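Thu 21 September

Finishing notes, second round with the Kinnear oil. I meant to write this up straight after lunch, but the kettle was on and one thing led to another, so forgive the rambling.

The ash offcuts have now had their full 72 hours and I'm happier with them than I expected to be. The first coat had gone on far too heavy (my fault entirely, I was chatting) and left that gummy skin in the low spots, so this time I wiped everything back after ten minutes and then wiped it again when I was sure I didn't need to. I did need to. The grain has come up lovely and warm, and it doesn't grab the sleeve when you lean on it.

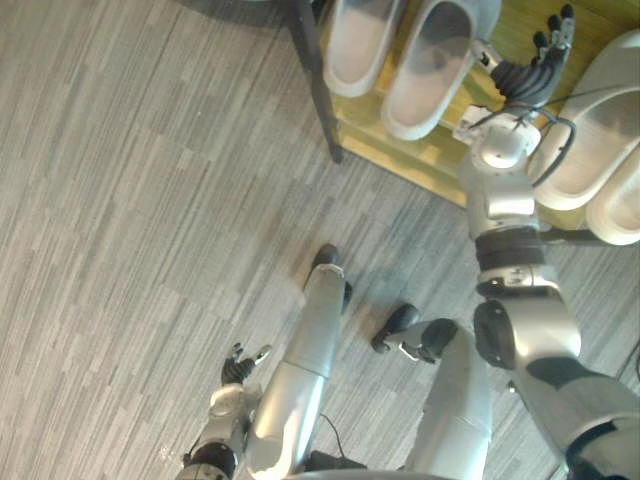 Gray carpet, with white slippers on the low wooden platform.

Now the thinned batch. I cut it by 33 percent with the citrus solvent and it went into the oak end grain like tea into a biscuit. It smells wonderful for an hour and then rather less wonderful, so please keep the side door open if you're having a go. The Jinisent wax I'm less sure of. It buffs up beautifully by hand, but a damp mug left a ring on it overnight and I couldn't coax the ring out again with more wax, only with a light sanding and a fresh start. 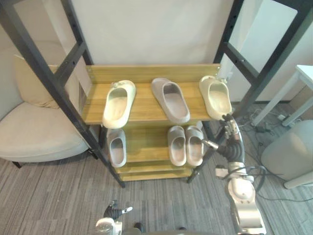
The same mug on plain oil left a fainter mark, and that one faded by the next afternoon. I'd like to try it again with hot tea before I say anything firm, and on a board that has had three coats instead of two. If anybody is fond of the blue mug, it's on my bench and I'll wash it.

Sanding between coats: 500 grit was fine. I went up to 800 on one piece out of curiosity, and all I got for it was a surface so slick that the next coat sat on top and sulked. Back to 500 for me. 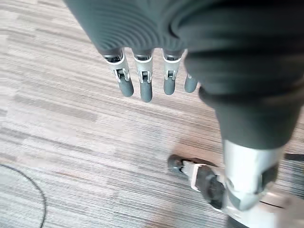 Vurkness Workshop — Wood Finishing Group

Rags, again. Flat on the rack outside, one layer, until they're stiff, and then into the metal can with the lid on. I found two balled up by the sink and had a little flutter of the heart.

Still to do: the Oltbridge samples, which are softer than I'd like and have taken the oil in blotches. I may try a very thin first coat on those and leave them well alone till November. 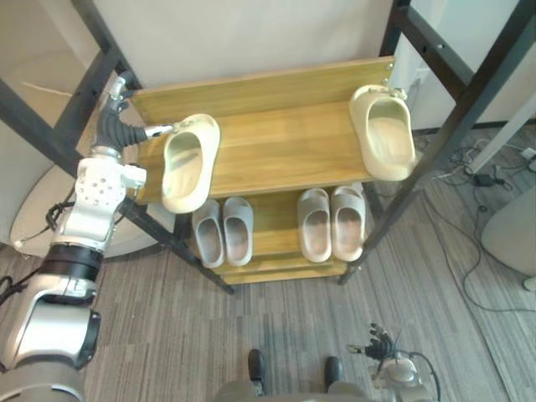 Two cream slippers on the upper shelf.

The lid of the second tin is stuck fast — warm it under the tap before you go at it with a screwdriver.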